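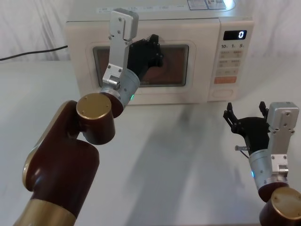 Countertop microwave oven in a cream finish.

Grosora Community Help
Housing and Tenancy > Furnished Rentals > Deposits

Deductions from a security deposit for appliances listed in a furnished lease

Submitted by Edit Szűcs, 2/12/18

I am writing on behalf of my household to request general information on how appliances are to be treated at the end of a furnished lease. We have read the existing entries in this section, and they deal mainly with carpets, paint, and window coverings.

We rented a furnished apartment in Harnley under a lease of 12 months. The deposit was $1,125. The lease came with an inventory, attached as a separate sheet, which listed the refrigerator, the range, a countertop microwave, a toaster, a vacuum cleaner, two table lamps, and the larger furniture. The sheet had a column for "condition," and in that column the word "good" had been typed beside every item, including the lamps, one of which did not have a shade. We signed the sheet at the office and before we had entered the apartment. I now understand that this was unwise.

The lease ended and we returned the keys on the agreed day. The management company, Lerine Residential, has since sent us a letter stating that it will keep $500 of the deposit. The letter gives one line of explanation: "Replacement of appliances and cleaning." It does not say which appliances, and no receipts were enclosed. By telephone we were told that the microwave and the vacuum cleaner had been judged "past use," and that the refrigerator had required a professional cleaning.

The position of our household is as follows. The vacuum cleaner stopped working during the lease. We reported this by e-mail and received a reply saying that it would be looked into, after which we heard nothing further and bought our own. The microwave worked on the day we left. Its turntable had a chip in the rim, which was there when we moved in but was not noted on the sheet. The refrigerator was emptied and wiped out, although I accept that we did not move it away from the wall or clean behind it.

I would be grateful for guidance on the following matters. Is a landlord permitted to charge the full price of a new appliance in place of one that was already several years old? Is a single line of explanation sufficient? Does our signature on the inventory prevent us from stating that an item was already damaged? Finally, is it better to reply to the company in writing first, or to file a claim at once?

We have photographs of the apartment from the day we left. We have none from the day we arrived.

Gorazd Kadrić
Contributor, Housing and Tenancy section

The rules that apply to security deposits are set by state law and, in certain places, by city ordinance. The following remarks are therefore general, and the questioner should confirm each of them against the statute for the state in which the apartment is located. Most state attorney general offices and many court self-help centers publish a plain-language guide to deposits.

With regard to the age of the appliances: in most states a landlord may deduct for damage beyond ordinary wear, and may not deduct for ordinary wear itself. An appliance that has stopped working through age or normal use will generally fall on the side of ordinary wear. Where a tenant has in fact damaged an appliance, the amount commonly accepted by small claims courts is the value of the item at the time of the damage, with an allowance for the years it had already been in service. The price of a new unit is seldom the correct figure for an old one. The questioner should ask the company to state when each item was purchased and what was paid for it. If the company cannot supply a purchase date, that fact should be recorded in the correspondence, as it may be of interest to a judge.

With regard to the explanation: many states require an itemized statement, and some require copies of receipts or estimates above a stated amount. A line that joins "appliances" and "cleaning" under one sum would not usually be regarded as itemized. In a number of states a landlord who fails to provide a proper statement within the period allowed loses the right to keep any part of the deposit. The length of that period varies considerably, and it should be checked before anything else is done.

With regard to the signature: a signed inventory is evidence of condition. It is strong evidence, but other evidence may be offered against it. An inventory on which every item bears the same typed word, and which was signed away from the property, carries less weight than one completed room by room with the tenant present. The missing lampshade is useful here. If the company agrees that the lamp never had a shade, it has agreed that the sheet was not accurate in at least one respect.

The e-mail about the vacuum cleaner should be printed together with the reply. It establishes the date of the report and shows that the company was aware of the matter during the lease. Had the failure been caused by misuse, the time to raise this was when the report was received.

On the last point, it is advisable to write first. The letter should be brief and should contain the address of the apartment, the dates of the lease, the amount of the deposit, the amount withheld, the reasons for the dispute item by item, the sum requested, and a date by which payment is expected. It should be sent by a method that provides proof of delivery, and a copy should be kept. Several states require such a letter before a claim may be filed. Threats and remarks about the conduct of individual employees should be left out.

The cleaning charge may be the weaker part of the household's case. Many leases state that appliances are to be cleaned "inside, behind, and beneath." If this lease contains such wording, the questioner may wish to offer a reasonable sum for that work and dispute the remainder. A partial concession of this kind often leads to a settlement without a hearing.

Marloes Leemans

Small claims. Do not wait for them to answer, as they will not. We had the same experience with a different company over a sofa and received the full amount on the morning of the hearing. Please also note that the form asks for the legal name of the landlord, which may differ from the name on the letterhead. Ours was returned for this reason and had to be filed again.

Fasil Gebreyes
Member, Cozma Tenants' Association

I agree with most of what Mr. Kadrić has written and would add several practical matters from the experience of our association. I would also ask the questioner to treat Ms. Leemans's advice to file immediately with some caution, for the reason already given: where a demand letter is required by law, a claim filed without one may be dismissed.

Photographs from the end of a lease are of more value than many tenants suppose. For each appliance, the questioner should look for a picture that shows the item in its usual place and, if possible, the label giving the model and serial number. Manufacturers will often confirm the date of production from a serial number by telephone or through a form on their website. In one matter handled by our association, a refrigerator for which a tenant had been billed as "nearly new" was shown by its serial number to have been seven years old. The charge was withdrawn. If the label cannot be read in the photographs, the company may be asked in writing to supply the number.

A damaged turntable is a replaceable part. For most models it may be ordered separately at modest cost, and a chip in the rim would not ordinarily justify the replacement of the oven. I would ask the company directly what fault was found in the microwave, who inspected it, and whether the unit was kept. An appliance that has been discarded cannot be examined by either party, and it is reasonable to say so in the letter.

The household should also establish whether any of the items were in fact replaced. If the next tenant has been given the same vacuum cleaner, there has been no replacement to pay for. A former neighbor may be willing to say what was delivered to the building, though such a person should not be placed in a difficult position with the company.

For future leases, our association advises its members as follows. Do not sign an inventory in an office. Take it to the apartment, switch on every appliance, and write the result in ink beside the item. "Works, chip in rim of turntable" is a sufficient entry. Where the company insists on a signature before the keys are released, write "not yet inspected" next to the signature, and send a corrected list by e-mail that evening with photographs attached. Companies accept this more readily than is generally believed.

When a landlord's appliance fails and the tenant buys one, the old item should be kept in a closet and returned at the end of the lease. We see a number of disputes each March, when many of the student leases in our area change hands, in which a tenant has thrown away a broken toaster and is then charged for a missing one.

Edit Szűcs

I thank all three contributors. The lease does contain the words "behind and beneath," and we will offer a sum for the refrigerator on that basis. The e-mail concerning the vacuum cleaner has been found and printed. The label on the microwave is visible in one of our photographs, but the serial number is not legible, and we have accordingly requested it from the company in writing, together with the purchase dates of both items.

Our letter will be sent by certified mail once we have confirmed the deadline in the state guide.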